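Geltley Wash Notes: a laundry log
README, last tidied up 3 Nov 2024 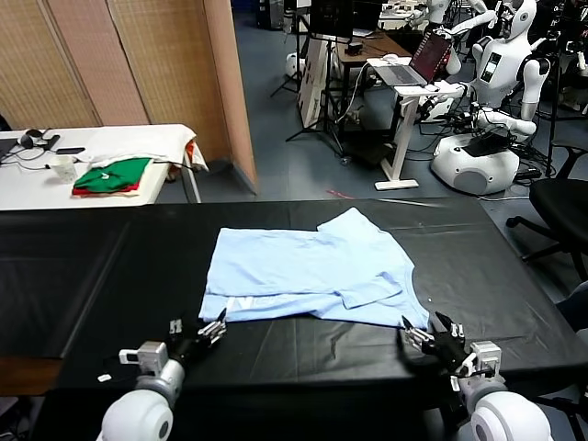 What do you get if you download this?
One spreadsheet saved as a CSV, with a row for every wash I've done since April, plus a text file of rambling notes that go with it. Everything was washed in my own machine in my own kitchen in Geltley, where the water is hard enough to fur up a kettle while you look at it.

I started this after a favourite jumper came out fit for a teddy bear and I couldn't for the life of me remember what setting I'd used. So I began scribbling on the back of an envelope, then a notebook, and then (inevitably) a spreadsheet. There are 71 washes in it so far. A friend in Prullow asked for a copy, then her sister did, and emailing it round got silly, so now it lives in this folder and you can all help yourselves!

The columns

wash_id: just a running number. Ignore the order, I typed up the envelope ones last.
load: what went in, in my words. "Darks" means jeans and work trousers. "Tees" means T-shirts and vests and whatever else was in the pile.
temp: what the dial said, in Celsius. I've no way of checking the real temperature and my dial is a bit of a fibber.
spin: low, medium or high. The machine has proper numbers on it but they've rubbed off.
powder: L for Lamptey, which is the powder from the market, or D for Drendberg, the liquid. A blank means I forgot to write it down.
dried: line, airer or radiator. I don't own a tumble dryer, so please don't ask me about those.
shrink: my score from 0 to 10, where 0 is no change and 10 is the jumper.
fade: same idea. Scored by holding the thing up at the back door in daylight.
notes: moans, mostly.

Things to watch out for

The shrink score is me squinting at a sleeve. I did try a tape measure for a while but got a different answer every time, so I gave up and deleted those figures. Cotton tees get scored on length and everything else on whether it still fits.

I changed how I scored fade partway through the summer, having been far too generous to start with. The older rows haven't been redone. If you want to compare like with like, filter on the fade_new column, where a 1 means the stricter way.

Anything with printing on it was washed inside out. There are 2 rows where I forgot and both say so in the notes.

Two commas in the notes column used to break the file when you opened it in certain programs. I've put quote marks round everything now and it opens fine on my old laptop and on my phone.

Using it

Do what you like with it, chop it up, add your own rows. If you live somewhere with soft water I'd love to see what you get, particularly with wool at 30. I'd like to reach 100 washes before I draw any graphs.

Still to do
Sort out the blank powder rows
Type up the towels
Descale the machine (and write down when)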